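Last updated Apr 11, 2020
2 shares

Lamp brackets, matte black, Girkemance order

Second coat went on batch 1487 this morning. The Padilla powder sprays fine at the lower pressure. Still some orange peel on the inside bend, same as the last lot.
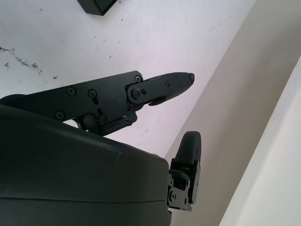 Rub test on the Skostport sample next. Dry cloth first, then the gray pad. The coating held but the pad left pale lines that didn't wipe off. It's much the same look as the faint gray scuffs on top of the big black housing, with dust marks mixed in, and a customer will see that under a lamp. Try the satin before we quote. 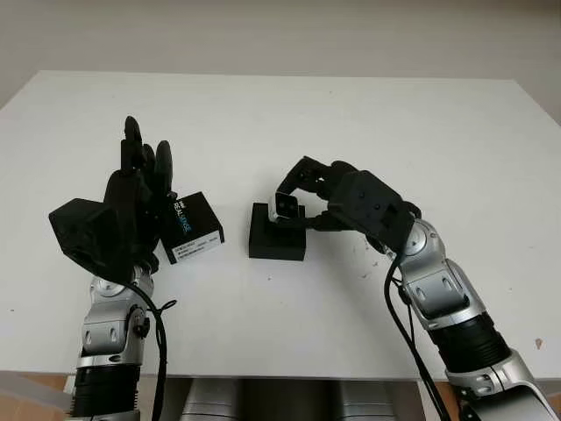 Do we need to strip the rejects back to bare metal? Only the ones with peel on the outside face. The others can be sanded and given one more coat.

Set aside 406 for stripping. Rack 1720 can wait until the oven is free.

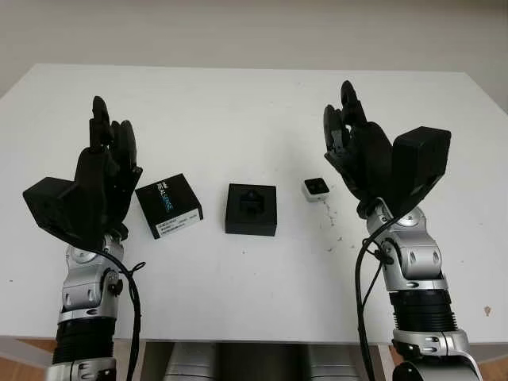 Three small objects in a row, white tabletop.

Oven was slow coming up again. Left the door seal as is for now.
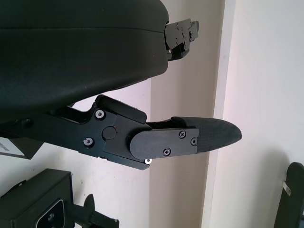

Horkcombe want to know which screws to supply. I had black ones down on the drawing, but they chip at the slot when driven. Plain silver against black plate looks fine to me, see the three small ones in the bracket at the top. Will send them both and let them pick. Masking plugs are low, order more in April.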